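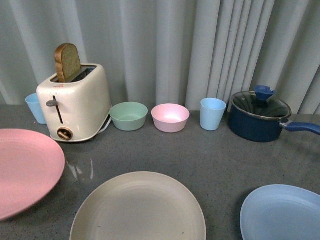
Figure 1. The breakfast counter used by the student teams, with the toaster, bread, bowls, cups, covered saucepan and plates.

3.2 The Toaster Task and How the Students Practiced It

By the time the spring teams reached the breakfast counter, they had already spent a good part of the semester stacking blocks and opening drawers, and many of them told us they were more than ready for something that looked like a kitchen. We were happy to oblige. The counter in Figure 1 was laid out by the students themselves, after a long and very friendly argument over how crowded it ought to be. The Villareo team wanted everything pushed back to leave plenty of room, while the Stasitz team felt that a real kitchen is never that polite and that plates belong in the foreground, where an arm has to think about them. What they settled on borrows a little from both sides, with a back row for the toaster and its neighbors and the plates nearer the viewer.

The toaster became the heart of the course project, and we think it earned the honor. A slice of bread is soft and sits partway out of its slot, so a student who wants to lift it has to approach from above and close gently. The lever asks for something else entirely, a firm downward push in a straight line along the front of the toaster. Putting both skills on one small appliance meant that a team could not tune its controller for one kind of contact and forget about the other. It also gave us wonderful discussions, because every student in the room had used a toaster and had an opinion on how it should be done.

Students worked in pairs. One drove the arm and the other kept the log, and they traded places after every tenth attempt. Across the semester the class recorded 1151 attempts, of which 461 were aimed at the lever and the rest at the bread or the dishes. We had promised Cletus Whitfield, who kept the lab schedule, that we would stop at 1000, and we are grateful to him for looking the other way while the last few teams finished up in April.

Each attempt began with the arm raised clear of the counter. The driver then called out the target, brought the gripper in at low speed, and paused once before contact so that the logger could note the approach. That pause was Verna Iwasaki's idea. She had noticed in the first weeks that drivers who rushed the last few inches could rarely tell us afterward what had gone wrong, and the pause gave them a moment to look and to say out loud what they expected – a habit several of them carried into their other courses. We did not grade the result of an attempt. We graded the log, and in particular whether a third person could read it and understand what the pair had been trying to do.

The left side of the toaster gave the teams the most to talk about. A cup stands close behind it, and an arm coming in from that side has to stay low and forward to leave the cup alone. Some pairs chose to plan a wide path out over the open counter and come back in toward the front, while others trusted a shorter path and simply moved more slowly. Of the written reports, 108 pages in all, a surprising share is devoted to this one corner, complete with hand-drawn maps. Figure 2 shows the gripper near the lower left of the toaster, with the back row of dishes to its right.

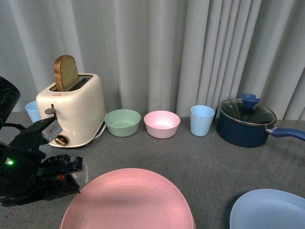 3.3 Reading the Team Logs

Two of us, Reginald Holloway and Tshepo Visser, read every log separately and marked each entry for a stated target, a stated expectation and a stated outcome. Where we disagreed, we sat down together over the entry and talked it through, which took longer than we had planned and taught us a good deal about how differently two people can read the word "close." The entries we could not settle went to Filippos Manolakis, who had not met the teams and read them with fresh eyes.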